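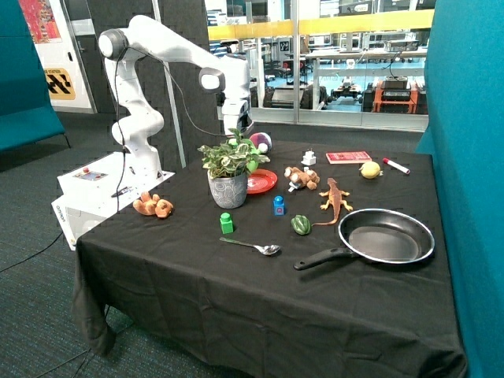 Warport park gets accessible trail surface and boardwalk section

The Village of Warport has reopened the lower loop at Plellero Park after replacing the loose gravel path with a firm, stable surface and adding a boardwalk across the wet ground near the pond outlet. The work was built and paid for largely through a youth service project, with materials supplied at cost by Resenari, the lumber yard on the county road. The loop opened to the public on 30th July.

The old path was laid with rounded pea gravel, which shifts under load. Wheelchair casters and walker tips sank into it, and the grade between the parking lot and the pond was steeper than it looked on the park map. The Village had listed the path for replacement in two earlier capital plans but had moved the money to culvert repairs each time.

The new surface is crushed stone with fines, placed over a woven fabric and compacted in layers with a plate compactor. Crushed stone has angular faces that lock together, and the fines fill the gaps between the larger pieces. Once it has been wetted and rolled, the surface sheds water to the side and holds its shape under wheels. The path has a slight cross slope toward the pond so that runoff leaves the surface before it can cut channels in it.

Width and grade

The finished path is 60 inches wide for its full length. That allows two wheelchairs to pass with care and gives a single chair room to turn around without backing up. Steel edging was left out of the design. The crew used buried timber edging with the top set level with the stone, so that a wheel that drifts to the side meets no lip.

The steepest part of the old route, between the parking lot and the first bench, was bypassed. The new alignment swings west around the stand of pines and comes back to the original line at the bench. The detour adds some walking distance but keeps the grade low enough that a separate ramp with handrails was not needed. The old direct route has been closed with a split rail fence and seeded with grass.

Level resting areas have been built at three points along the loop. Each has a bench with a back and armrests, and a clear space beside it where a wheelchair can be parked out of the line of travel. The bench seats are set at normal chair height. The earlier benches were low and had no arms, and many older residents had asked for a replacement in comments sent to the Village office.

Boardwalk

The boardwalk section is built from pressure-treated lumber on helical piers. The piers were chosen because the soil near the outlet is saturated for much of the spring and will not hold a poured footing without pumping. Each pier was turned into the ground with a rented drive head until the torque reading reached the value in the drawings. The beams sit on adjustable brackets at the top of the piers, which allows the deck to be leveled again if one pier settles.

Deck boards run across the direction of travel with narrow gaps, so that small front wheels and cane tips cannot drop between them. A raised curb runs along both sides of the deck as an edge guard. The deck stands low enough over the ground that a full guardrail is not required, but a rail has been fitted on the pond side as a handhold.

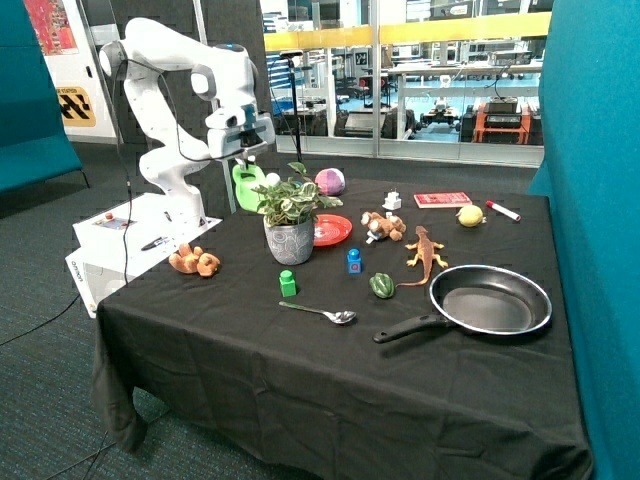

At each end, the transition from stone to deck was the part that took the most adjustment. Stone tends to settle where it meets a rigid edge, leaving a step. The crew poured a short concrete apron at both ends, broomed the surface for grip, and set the first deck board flush with it. The stone then meets the concrete away from the boardwalk, where it can be topped up with a shovel and a hand tamper.

Screws were used throughout the deck in place of nails. A damaged board can be removed and replaced on its own, and the Village has a small stock of matching boards, cut to length, in the park shed.

How the work was done

The scouts who took on the project presented their plan to the Village in March. The plan included a site drawing, a materials list, a work schedule and a safety sheet covering power tools, lifting and work near water. The Village engineer asked for changes to the drainage and for a second soil probe near the outlet, and the plan was approved after those were added.

Work was carried out on weekends through the late spring and early summer. Scouts and other young people from the Zamani youth center cleared brush, spread stone, carried lumber and set deck boards. Adults ran the compactor and the pier drive, as the safety sheet required. The project log shows almost 300 hours of labor, including planning and cleanup.

Rain delayed the boardwalk. The pier locations had been staked and checked, but the access route for the drive machine was too soft to carry it. Plywood mats were laid from the service road to the outlet and were moved forward as the machine advanced. The mats limited damage to the grass, although some ruts remain along the service road and will be regraded in the fall.

The money came from a pancake breakfast, a can and bottle drive, and direct donations. Resenari supplied the treated lumber and hardware at its own cost and delivered both loads without charge. The Village paid for the crushed stone and the fabric from its regular parks budget. Any money left over will go into the parks maintenance account and will be used for stone to top up the path.

Parking and signs

Two accessible parking spaces have been marked at the east end of the lot, next to the new trailhead, with a striped access aisle between them. The lot surface at that end was patched and sealed before the lines were painted. The curb in front of the spaces has been cut down and fitted with a textured warning strip.

A sign at the trailhead gives the surface type, the width, the typical and steepest grades, and the location of the resting areas. Listing these figures lets visitors judge for themselves whether the loop suits their equipment and stamina. The text is set in large type with high contrast, and the panel is mounted at a height that can be read from a seated position. A raised-line version of the map is to be added to the lower part of the panel when it arrives from the fabricator.

Use and maintenance

The loop is open from dawn to dusk. Bicycles are not allowed on the boardwalk but may be walked across it. Dogs must be on a leash. Power wheelchairs and mobility scooters are allowed on the full loop. Other motorized vehicles are not, apart from Village maintenance equipment, and a removable post at the service road entrance keeps larger vehicles out. The gap on either side of the post is wide enough for a wheelchair.

The parks crew will inspect the path each month and after heavy rain. The inspection covers washouts, loose deck boards, raised screw heads, leaf buildup on the deck and the height of the stone at the concrete aprons. The path will not be plowed in winter, as a plow blade would lift the fines and loosen the surface. The boardwalk will be cleared by shovel when conditions allow, and salt will not be used on it.

Residents who find a problem on the loop can report it to the Village office during business hours or use the form on the parks page. Reports should give the nearest bench number, which is stamped on a metal tag on the left armrest.

The upper loop, on the far side of the pond, has not been changed. It still has a natural soil surface with exposed roots and a short flight of timber steps, and the sign at the junction now says so.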